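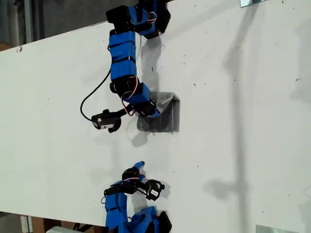 fendthorpe_mk2
I'm trying to decide between two camera boards for the wrists on my printed arms and could use opinions from people who have run both. Right now each arm has the same setup: black servos, blue printed links, a gripper, and a small camera module mounted right next to the jaws. I started with the Caltau modules and I have a pair of Kollum ones in a drawer that I haven't mounted. The test object is the gray box with the crinkly clear plastic on it, and it gives me trouble. When the gripper gets close, the plastic throws highlights and the Caltau exposure hunts. The white table probably doesn't help. I logged 135 attempts and want to know if the camera is the problem before I print new mounts.

slowservo
What are you logging as a failure? Missed grasp, or anything where the exposure moved?

fendthorpe_mk2
Missed grasp or dropped before it got to the target spot. Exposure is logged separately but I haven't lined the two up yet.

slowservo
Do that first. You may find the misses don't match the exposure jumps at all.

gantry_gus
Lock the exposure and stop worrying about it. I ran Caltau boards on auto for months and blamed the optics. Set it manually with your lights on and the arm parked over the table, and it's fine. The Kollum board isn't better in this respect. It has a wider lens and more distortion near the edges, and the jaws end up in the distorted part if you mount it close in.

pla_and_patience
I disagree with gus about the Kollum. The wide lens is why I switched. With the camera that close to the jaws you lose the object for the last bit of the approach on a narrow lens. On mine I can see both fingertips and the object the whole way down. You calibrate the distortion once and forget it.

gantry_gus
You calibrate it once until the mount gets bumped. Printed mounts move. I was redoing mine every couple of weeks.

pla_and_patience
Then print thicker mounts. Mine are solid infill with heat-set inserts and I haven't touched them since October.

north_bench
Nobody has asked about the cable. You have a black cable coming out of the upper arm's camera in a big arc and going back up to the middle of the arm. How much slack is there when the wrist rolls all the way over? I had random frame drops on a similar setup and it was the connector being pulled at one end of the travel. It looked like a bad camera and I bought 2 replacements before I checked.

fendthorpe_mk2
There's enough slack at full roll but it isn't clipped to anything. I can add a clip at the wrist. I do get dropped frames sometimes, I put it down to the USB hub.

north_bench
Could be the hub too. Put each camera on its own port and see if it still happens. I use the Chrysikopoulos controller with separate ports and it cleared up half my problems.

gantry_gus
That controller is a lot of money for a hobby arm.

north_bench
It is. I'm not saying buy one. Two ports on the PC would tell him the same thing.

torque_limit
Different question. Are you sure this is a camera problem and not a finger problem? Hard printed tips on loose plastic slide. The wrap moves and the box stays where it is. I put thin rubber on mine and went from 9 drops in a session to 2, same camera, same policy, same object.

fendthorpe_mk2
Bare tips, no rubber. I hadn't changed them because I wanted the two arms to stay the same.

torque_limit
Do both arms then. They'll still match.

fendthorpe_mk2
OK. Order of work is going to be: lock exposure, clip the cable, separate ports, then rubber on both sets of fingers. After that I'll put one Kollum on the upper arm and leave the Caltau on the lower one.

slowservo
If you mount different cameras on the two arms you can't compare them directly, they approach from opposite sides and the shadows fall differently. Run the Kollum on the same arm you ran the Caltau on, with the lights where they are.

fendthorpe_mk2
Fair point. Same arm, one camera after the other. I'll post the numbers with the mount files.

pla_and_patience
Post the lens distance too. Mine is set back behind the finger pivot and I'd like to know if you end up in the same place.

Last updated 07/05/2022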